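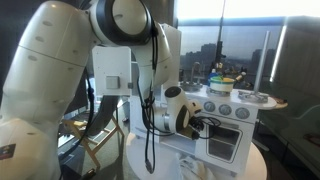

Most equipment budgets for a robot cell are wrong before anyone signs them, and they are wrong in the same place. The arm gets a line of its own, with a quote attached and three people checking it. Everything the arm needs in order to do a day's work goes into a line called "accessories" or "sundries," and that line is a guess. Take a bench where an arm is set up to practice on a toy kitchen. The toy is the cheapest thing there, a white play stove with three gray knobs and an oven door. But there is also a round platform to stand it on, a bracket plate on the arm, a gripper, and black cable hanging off the arm in loops. Each of those is a purchase, and in my experience the arm is the only one that gets planned a year ahead.

I ran purchasing for a small lab for six years and now I do it for two. When I started I did what everyone does. I asked the engineers what they wanted, they named an arm, and I got three quotes for the arm. The first one we bought sat in its crate until November. We had no stand that would take the load, and the stand we ordered from Zawadzka came with the wrong bolt pattern. The adapter plate cost $732 and took longer to arrive than the robot had.

My second budget was better but still not good. I had set aside $200 for cables. The final figure was $1,216, spread over five orders, and that was with Achilleas Balaskas making up some of them himself in the evening. Cables on an arm bend every time the arm moves. They wear out, they get caught, and the cheap ones wear out first. I now treat them the way I treat printer toner, as something we will always be buying.

The other thing I would change is who gets asked. Cristóbal Montecinos sets up the bench at the Mendia site, and when I finally sat down with him before a purchase instead of after it, he gave me a list of 44 items. The arm was one of them. The list had spare fingertips, clamps, a second power strip, door hinges for the practice props, and a bin to keep the small parts in. I recognized maybe half of it from past invoices, all of them marked urgent, most of them with a rush fee.

People tell me this level of detail slows things down. It does, by a week or two. An arm with nothing to hold and nothing to stand on slows things down more - and it starts using up its warranty on the day it is delivered.

I am also against buying the bigger arm "to grow into." Kekberg offered us one last time at a good discount, and Fosow came back with a longer reach for nearly the same money. If the work is opening a small door and lifting a small pot, the extra reach is floor space you have to keep clear. Buy for the work you can name. If the work changes in two years, put that in the budget for two years from now, when you will know what it is.

My rule at present is that I won't send out an arm quote until the list for the rest of the bench has prices next to every item. The engineers grumble about it. The last setup was running nine days after delivery, and I have kept the rule.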